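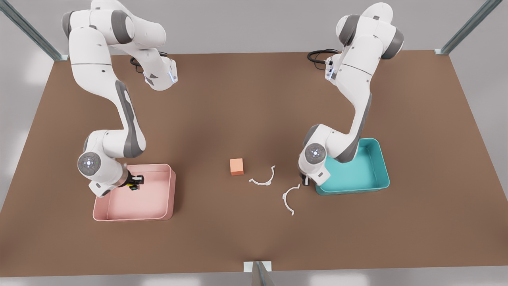 Fig. 5 – Plan de travail brun-rouge, finition mate, avec montants rainurés.

4. Entretien de la surface

Votre plateau Erley sort de l'atelier avec une seule couche d'huile Riltix. Elle supporte le café, moins bien les bonnes intentions : la plupart des plateaux abîmés l'ont été par quelqu'un qui voulait bien faire.

1. Dépoussiérez au chiffon sec, dans le sens de la longueur.
2. Lavez à l'eau tiède et au savon neutre. Essorez le chiffon, puis essorez-le encore.
3. Laissez sécher une nuit. Le sèche-cheveux est exclu – oui, même en position douce.
4. Appliquez l'huile en couche mince. Un flacon de 700 ml suffit pour 31 m² ; si vous le videz sur une table, relisez le mot « mince ».
5. Essuyez l'excédent au bout d'un quart d'heure.

Attention : les chiffons imbibés d'huile peuvent s'enflammer spontanément. Étalez-les à plat, dehors, avant de les jeter.

Remarque : n'employez pas la cire Kidar sur une surface huilée. Les deux produits se détestent et c'est la table qui arbitre.

Traces de verre : frottez avec un tampon très fin, puis reprenez à l'étape 1. Pour les brûlures, voir le chapitre Réparations.

Notice révisée en août 2019, Ateliers Sugden.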